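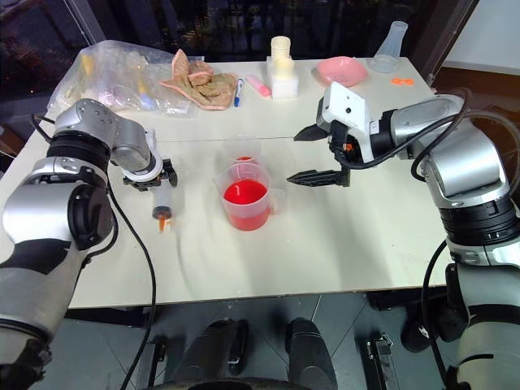
The oral syringe is a needleless plunger device used to measure and give liquid medicine by mouth. It is widely promoted as more exact than a kitchen spoon, a claim that is fair as far as it goes. How much of the gain reaches the patient is less clear.

Printed marks on the barrel show volume. Errors creep in when the label gives the dose in one unit and the syringe shows another, or when a large barrel is used for a very small amount. Air bubbles also take up space that the user may count as medicine.

Makers often present color-coded tips and plungers as a safety feature. There is no single color scheme that all of them follow, so the colors should not be read as proof of size or purpose. The tip shape matters more, as an oral tip is meant not to fit a needle.

Heloísa Rocha, a pharmacy writer, has questioned sales claims of "perfect dosing," noting that many come from tests with water and trained staff. Thick syrups and tired parents are harder to study. Reuse is another weak point: printed marks can fade with washing, and advice on when to discard a syringe varies.

Contact | © Lumenta Reference | Back to top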